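Wohnungsbestand Midstead: Förderprogramm für Ersterwerber geht in die zweite Runde

Die Wohnbaugesellschaft Ginura nimmt ab dem 7. Juli 2026 wieder Anträge auf Zuschüsse zum Ersterwerb von Wohneigentum in Midstead entgegen. In der ersten Runde, die im Januar endete, gingen 600 Anträge ein, von denen 434 bewilligt wurden. Abgelehnt wurden vor allem Anträge ohne gültige Finanzierungszusage.

Antragsberechtigt sind Haushalte, die in den vergangenen fünf Jahren kein selbst genutztes Wohneigentum besessen haben. Neu ist, dass auch Eigentumswohnungen im Ortsteil Rarach gefördert werden, sofern die Teilungserklärung bei Antragstellung vorliegt. Für Reihenhäuser gelten die bisherigen Bestimmungen unverändert fort. 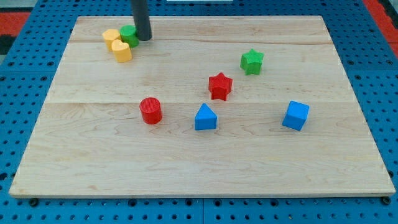

Farbige Formklötze auf einem Brett aus hellem Ahornholz.

Dem Antrag sind der Entwurf des Kaufvertrags, die Einkommensnachweise aller volljährigen Haushaltsmitglieder und die Finanzierungszusage des Kreditinstituts beizufügen. Der Kaufvertrag darf vor Zugang des Bewilligungsbescheids nicht beurkundet werden – eine nachträgliche Förderung ist ausgeschlossen. Unvollständige Unterlagen können innerhalb von zwei Wochen nachgereicht werden.

Vandana Dixit, Leiterin der Abteilung Eigentumsförderung, weist darauf hin, dass die Anträge in der Reihenfolge ihres vollständigen Eingangs bearbeitet werden. Eine Reservierung von Mitteln ist nicht möglich. Haushalte, deren Antrag in der ersten Runde abgelehnt wurde, können erneut einen Antrag stellen und auf bereits eingereichte Einkommensnachweise Bezug nehmen, soweit sich die Verhältnisse nicht geändert haben.

Antragsformulare liegen in der Geschäftsstelle im Haus Dimaculangan aus und werden auf Wunsch per Post zugesandt. Beratungstermine sind vorab telefonisch zu vereinbaren.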